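Yellow shelves, and what goes back on them

A well-kept storeroom is one of the small pleasures of working life, and it is a pleasure I came to rather late. For years I thought of shelves as somewhere you put a thing until you could bear to look at it again. Then I spent part of August at Utance, where the shelving is painted a yellow so bright that you can hardly leave a mess on it in good conscience.

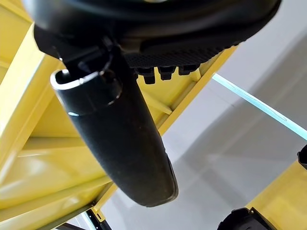

Words: our homes and workplaces writer
From the August issue

The paint does more than cheer the place up, lovely as it is. Most of what is kept there is black or very nearly black, and dark things have a way of vanishing on a dark shelf (as anyone who has hunted for one glove at the back of a cupboard will know). Against yellow they stand out beautifully, and so does the dust, which I'm told is half the point.

The old shelves came from Ledesma and were a sort of mushroom brown. They were sturdy enough, but people would sort through them by feel, and a morning could go by that way. Repainting was talked over for two winters before anyone bought a tin.
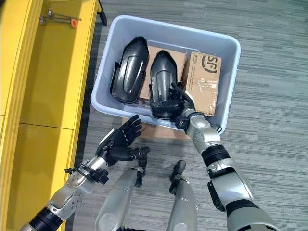
Bins are the other half of the system, and I have grown very fond of them. A plain open one on the carpet, with no lid to wrestle with, takes whatever hasn't yet found its home: moulded shells, flat bits of cardboard, a parcel box that might do for another journey. The rule at Utance is that a bin must never become furniture. Once it has stood in the same spot for a week, somebody empties it, and there is usually tea involved.

What goes on the shelf afterwards is given room to breathe. I had always packed things shoulder to shoulder, thinking it thrifty, but padded things in particular seem to do better with a gap on either side – you can get your hand round one without dragging its neighbour along too. 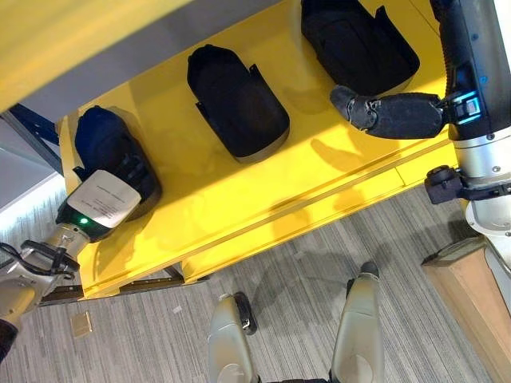 Clavance wrote to say that gaps are all very well for people with space to spare, and that in a narrow stockroom you have to stack and be done with it. It's a fair point, and I have lived in enough small flats to feel it keenly. Even so, I'd give up one tier to the awkward shapes and stack everything else as high as you dare.

Awkward shapes are where most tidying comes to grief. Boxes look after themselves, more or less, while anything curved or floppy wants to roll, lean or slide to the back. 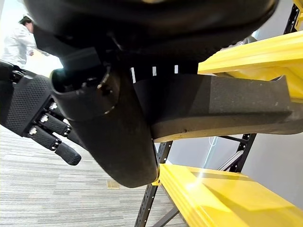 Low shelves are best for these, I think, within reach of a person kneeling comfortably on the carpet. Tustus, where I went next, keeps its lowest tier for soft and rounded pieces and wipes it down every evening at five. I have started doing the same at home with the shoes – though the shelf is still brown, and I haven't yet chosen the yellow.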